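Finally caught up

Okay, so I stayed up way too late with season three of Jerkville and I have no regrets. Kirsty Tunstall moved out of the lake house after 29 episodes of saying she would, and she took the dog! Glenys cried, then posted two videos from the driveway - the comments were brutal. Half the fans say Kirsty was pushed into it (I'm kind of with them).

I texted Shanthi at every ad break, poor thing. She's Team Glenys and thinks the dog thing was staged. 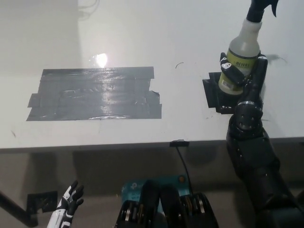
Before bed

Reunion part one is on at 6 tomorrow. Freya Hartley is hosting again, and she never lets anybody off easy. I want to hear about the driveway videos first, then whatever happened at Fairclough. Need to buy chips.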